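Self-Storage Operations, Unit 3: Unit Mix and Occupancy
Instructor: Defne Kocabaş

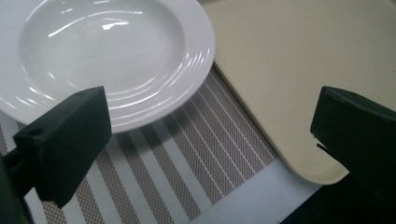 Unit mix means the number of units of each size at a facility. It is set at design time and is expensive to change later, as most partition walls carry door tracks and wiring.

Two occupancy measures are used in this course.

Physical occupancy: rented units divided by total units.
Economic occupancy: rent collected divided by the rent due if every unit were let at list price.

Worked case: the Vallby site has 379 units. Physical occupancy at the end of January was 83 percent. Economic occupancy was lower. The gap comes from move-in discounts, unpaid rent and long-term tenants still on old rates. Koval's reading treats these as one item. Keep them separate in your answers.

Area occupancy (rented floor area over total rentable area) is a third measure. It differs from physical occupancy when small units fill faster than large ones. A site can report few vacant units and still have a lot of vacant floor.

Climate-controlled units are counted as their own class, even when the size matches a standard unit. The same applies to drive-up units. Do not average rates across classes.

Reading: Prydderch, chapter 10, sections on rate tables and waiting lists. Skip the Skesonov appendix.

Exercise sheet due Feb 9, 2026. Show the divisor in every ratio.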